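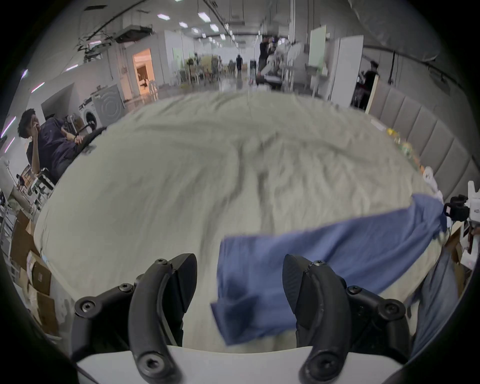

Ticket 2635
Product: Fidach hand-held gripper kit (trial unit)
Subject: Recording loses its place when I swing the gripper fast, plus a grip reading that won't go back to zero
Status: Closed

Hi Dinden folks, me again. We've got the Fidach on trial until the end of May and I've been using it to record T-shirt handling on a bed: pick up, spread, fold, put down, start over. Mostly I like it a lot! It's comfortable, it picks up thin cotton better than I expected, and the curved fingers don't snag. But two things keep happening and I'd like to sort them out before we decide whether to buy.

First one. If I move slowly over the sheet, the path in the Dorov viewer looks great. If I bring the gripper up quickly and turn my wrist at the same time (which I do without thinking whenever I reach for the far side of the shirt), the path jumps sideways and the take gets flagged "pose lost." I had it 11 times before lunch.

Second one. After I pinch a twisted bit of fabric and let go, the opening width doesn't settle at zero when I close the fingers on nothing. It sits a little high, like it thinks there's still cloth in there. Restarting the viewer clears it, and then it creeps back.

What I've tried so far:
– restarted the viewer and the gripper
– wiped the lens
– swapped the USB cable for the spare in the box
– a fresh calibration from the setup menu, same result
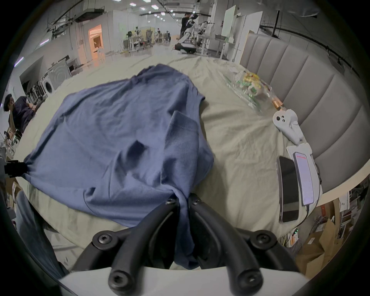 Dinden Support: Thanks for the detailed notes. Two questions before we look at the logs. What is your exposure limit set to in Dorov, and did you run the zero-width step with the fingers fully closed and nothing between them? A high limit smears the view in fast turns and the tracker drops out. For the width reading, please also check that the large finger screws on both sides are snug. Hand tight with the supplied key is enough.

OK, so the exposure limit was at 2000, which I'm pretty sure is where it came out of the box, as I hadn't touched that page. I dropped it to 200 and the picture got darker, but we have plenty of ceiling lights in here so it's still perfectly usable. I did a bunch of lazy wrist swings and then a few rude ones. 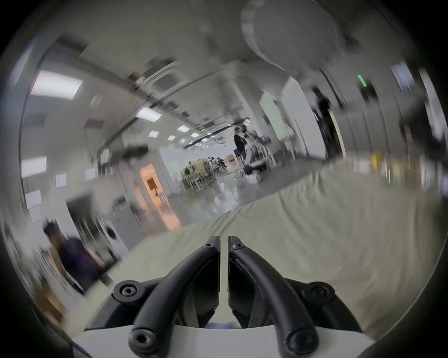 With the lower setting the slow and medium swings all came through clean. The really quick ones still lost the pose now and then, but the path found itself again by the time I was back over the bed, where before I had to throw the whole take out. I can live with that. I'd still love a little beep when it drops, because I'm looking at the shirt and not at the laptop.

On to the screws. One of the big ones had maybe a quarter turn in it. I snugged it up, then redid the zero-width step properly – I'd been doing it with the fingers slightly open, my fault, the quick guide only says "release trigger" and I read that the wrong way around. Could you add a drawing to that page?

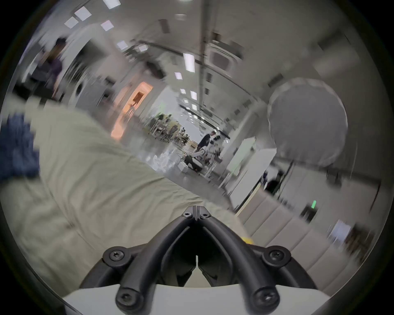 I gave it the rest of the afternoon after that, opening and closing on nothing between takes to see if the width would creep again. It went back to zero every time I checked. Moved on to thicker fabric too, and no trouble there.

Two leftovers, neither of them urgent. The Dorov viewer forgets my exposure limit when I switch user profiles, so I have to type 200 in again. And is the harder finger pad on your parts list sold by itself, or only with the full Baxter spares pack? I'd want a set either way if we keep the unit.

Dinden Support: The profile problem is known and the fix is in the next viewer release. Pads can be ordered separately, and we've added the part number to your account page. We'll pass along the beep and the drawing. OK to close?

Yes, go ahead and close it. Thanks for the quick answers!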